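직장 자동화 이야기 게시판 > 물류·유통

제목: 피킹 포장에 로봇팔 들어온 분들, 일이 어떻게 바뀌었나요?

밤샘포장러
온라인 장보기 포장 4년차예요. 우리 센터도 7월부터 과일 채소 봉지 담기를 로봇팔 두 대짜리로 시험한다고 공지가 떴어요. 바구니에서 꺼내 비닐봉지에 담는 그 일이요. 제가 하루 종일 하는 게 딱 그건데ㅠㅠ 먼저 겪어보신 분 얘기 좀 듣고 싶어요.

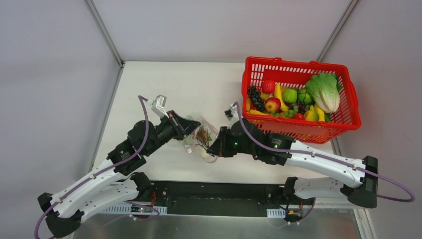

팀장님은 사람 줄이는 거 아니라고 하시는데 검수로 옮기면 야간수당이 어떻게 되는지는 아무 말씀이 없어요. 저는 그게 제일 궁금하거든요.

zakaria_dock
검수로 옮긴 사람입니다. 손목은 확실히 덜 아파요. 대신 눈이 죽어나요. 봉지 1000개 넘게 들여다보고 퇴근하면 집에서 포도만 봐도 한숨 나옴ㅋㅋ 수당은 꼭 서면으로 받아두세요. 저희는 말로만 듣고 옮겼다가 두 달을 싸웠어요.

상추는죄가없다
솔직히 비닐이 제일 문제 아닌가요? 사람도 봉지 입구 안 벌어져서 짜증나는데 로봇이라고 쉽겠어요. 우리 쪽은 걸릴 때마다 사람이 불려가서 풀어줘요. 자동화가 아니라 뒷바라지예요.

Haltlow직원아님
윗분 말씀엔 반대요. 처음에만 그래요. 저희는 Gemgate라는 라인인데 작업자가 물건 순서를 정해주고부터 호출이 많이 줄었어요. 딱딱한 것 먼저, 잎채소는 나중에. 포장하던 사람들 머릿속에 있던 순서 그대로예요.

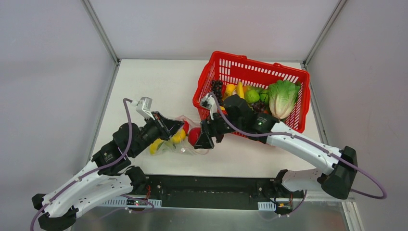

그래서 저희 반장님이 회사에 요구한 게, 순서 짜는 일도 정식 업무로 쳐서 시급에 넣어달라는 거였어요. 100원이라도 올려달라고요. 아직 답은 없어요.

상추는죄가없다
100원이요? 노하우 다 넘기고 100원이면 저는 안 알려줍니다.

Haltlow직원아님
안 알려주면 매일 불려가서 봉지 푸는 건 우리잖아요... 저는 편한 쪽을 골랐어요.

zakaria_dock
두 분 말 다 이해돼요. 근데 신입 교육은 어떻게들 하세요? 저희는 손으로 담는 걸 안 가르치니까 기계 서는 날엔 고참 넷이서 다 담아요. 그날은 진짜 지옥이에요.

밤샘포장러
와 댓글 감사해요! 교육 얘기는 생각도 못 했네요. 내일 면담 때 수당이랑 같이 물어보고, 답은 메일로 달라고 할게요. 다녀와서 또 쓸게요~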